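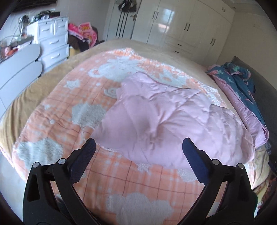

Slide 1: pink comforter on the cloud blanket, tan fleece sheet underneath

Search talks Enter keyword Go
Home Talks Notes Housing Contact

Layers on a Bed: notes for the Hallholm evening talk
Bilal Hijazi, 2 September 2018

Leave slide 1 up while people sit down. Start with the fleece sheet. It's the bottom layer, and you can see it at the edges. Ask who puts a sheet on first and who skips it.

Next, the plush blanket. Raised shapes catch lint. Shake it outside, then lay it flat.

Quilted comforter: fold in thirds the long way, then once across. Do it slowly with the sample from the bag. The one on the slide is still bunched up.

Duvet on the right, teal with the pink border. Find two corners of the border first and work from those.

Survey: 633 households at Junetus answered. 246 make the bed every day, 311 some days. The rest said never. Don't read out the Prultley numbers, they used a different form.

Storage, if there's time. Spare covers go in the drawers, heavy ones in the wardrobe. Stop for questions before the pillowcase part.

Comments (3)
marla_t: Thirds worked on my king size.
Haddadin reader: Is the Prultley form posted anywhere?
jo: What about fitted sheets?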